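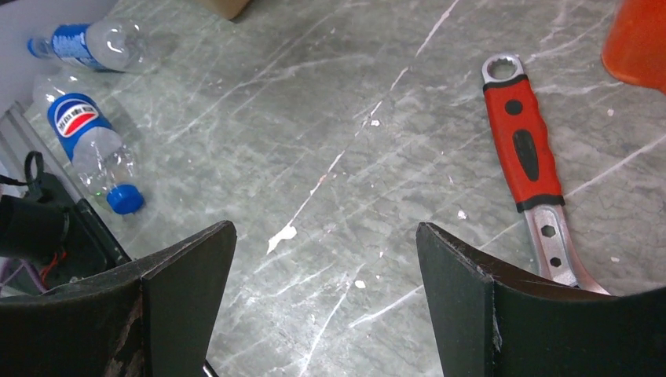 Gripper month, the gallery

October got eaten by grippers, and I'm not even sorry! I had two sets of fingers to compare, a new wrist camera to argue with and a controller I'd been putting off wiring up since spring, so I cleared some floor and went at it all at once. (Do not do it all at once. Change one thing, test, change the next. I know this and I did it anyway.)

I've kept the notes short because my last gallery turned into a novel. Click through for the big versions, and if you only care about which fingers I ended up keeping, skip to the part about Mimar.

The stuff on the floor

I like testing with junk. Foam cubes make every gripper look like a genius, and then you ask it for an empty drink bottle and it bats the thing across the room. Empties are light, they roll, they crinkle when you squeeze, and a camera has a rough time deciding where clear plastic stops and floor starts. A wrench is the opposite problem. It stays where you put it and it's easy to see, but it lies so flat that the fingertips have to come in practically scraping.

So bottles and hand tools it was, right on the hard floor, no mat. I tried a mat for one evening and everything got easier, which told me the mat was doing half the work.

Nolby fingers

These are the ones I've had the longest and I'm fond of them. Wide flat faces, and very forgiving if your approach is a little off to one side. On bottles they're lovely. You can come in sloppy, close slowly, and the bottle sort of rolls itself into the middle.

Wrenches, not so much. The tips are thick enough that they ride up on the handle instead of getting down beside it, and then you close on nothing and lift nothing and feel silly. I got better at it by tilting the wrist before closing, but it's fussy and I'd never trust it with me out of the room.

Mimar fingers

Narrower at the tip and stiffer all the way down. My first session with them was a disaster, mostly because I'd left the Nolby closing speed in and they just fired a bottle off under the bench. Slow them down! Once I did, the wrench pickups went from my least favorite part of the evening to the thing I kept showing people on video calls.

They do punish a bad angle. If the bottle is lying diagonal to you and you don't rotate the wrist to match, one tip touches first and off it goes. I was rotating by eye for most of the month and I got a feel for it, but it's slower than the Nolby pair and I can't pretend otherwise.

Verdict, if you skipped ahead: Mimar stays on. I pick up more tools than bottles in real life.

The Rinaldi camera

Small, light, wide view, looks straight down between the fingers. I moved the mount three times before I was happy. Too far forward and you lose the last few inches before contact, too far back and you mostly get a portrait of your own gripper. I settled on a spot where both fingertips are always in view, and I wouldn't go back to working without that. When a grasp goes wrong you can scrub back and see which side touched first.

Complaints: glare. Shiny floor plus shiny plastic plus an overhead light is a bad combo, and the auto exposure hunts when you get close. Locking the exposure helped a ton. I lock it before every session now and I've stopped swearing at it.

The Munitz controller

I expected to hate this one. The manual is dreadful, and it took me two evenings to get it talking to the arm (one of those was a bad crimp, my fault, moving on). After that it was great. Smooth on slow moves, no jitter when the fingers hold still, and you can set a gentle close and a firm close on separate buttons, so I quit digging through menus in the middle of a run.

The one thing I'd change is the emergency stop, which works fine but has a stubborn reset. Hold it down longer than feels reasonable and it comes back.

Tally, for the people who always ask

I logged 160 grasps on each set of fingers, same objects, same floor, same me. I haven't cleaned up the spreadsheet yet, so no percentages until I do. I also ended up with 2923 saved stills on the drive, and most of them are terrible. Picking the ones for this page took longer than mounting the camera did.

Next up

Softer pads on the Mimar tips, if I can find something thin enough that it doesn't ruin the wrench trick. I'd also like to try a screwdriver with a round handle, and maybe a full bottle, with towels standing by. If you've run either of these finger sets on a hard floor, leave me a comment with your closing speed. I'm curious how far off mine is.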